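Kitchen and Workshop Tips: Is It Time to Let a Machine Do the Chores?
Posted 12/02/2023 by Rania Nasrallah

I get this one in my inbox constantly, and I get it from my mother-in-law even more. Can a robot do my dishes yet? Can it clear the counter, fetch me a drink, sort the screws in the garage? Short answer: not in my house, not this year. Longer answer below, with a few tips for people who are going to try anyway (I would, too!).

Start with the boring jobs. The floor vacuum is worth it if your rugs lie flat. Mine is a Panalik and it has eaten 2 phone chargers since October, so pick up your cords first. Everything above floor level is a different story. An arm has to find the thing, get its fingers on it and not squash it -- and a plastic bottle gives when you squeeze it, as anyone who has opened one in the car knows.
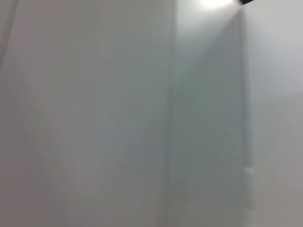
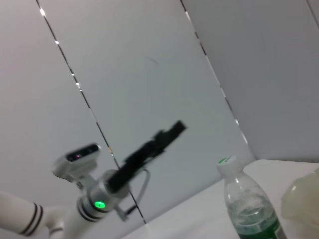 Second photo: arm, bottle and table, with plain gray panels behind.

So if you've got your eye on a small arm for the workbench, a few things I'd do.

Clear the surface down to the job. I mean it, get the mail and the coffee mugs off there. I work with 26 inches of open bench and that's tight.

Keep your bottles capped while you're testing. I used a full, open one my first time and spent the evening drying out a drawer.

Go easy on clear and shiny stuff. Glass, cling wrap, clear bottles -- cameras can have a hard time with them. A strip of painter's tape around the middle helps, and it peels off clean.

Check your lamp, too. If it glares straight at the camera, swing it toward the wall.

And keep track of your own time. Folding 5 dish towels takes me less than a minute by hand. My neighbor's Hekar kit took most of a podcast, and he had to straighten the last one himself (he says it's learning, I say it's a towel). He paid 80 dollars for it secondhand, so he's happy.

Next time: getting burnt rice off the bottom of a Kanaan pot, which I'm still doing with baking soda and my own two hands.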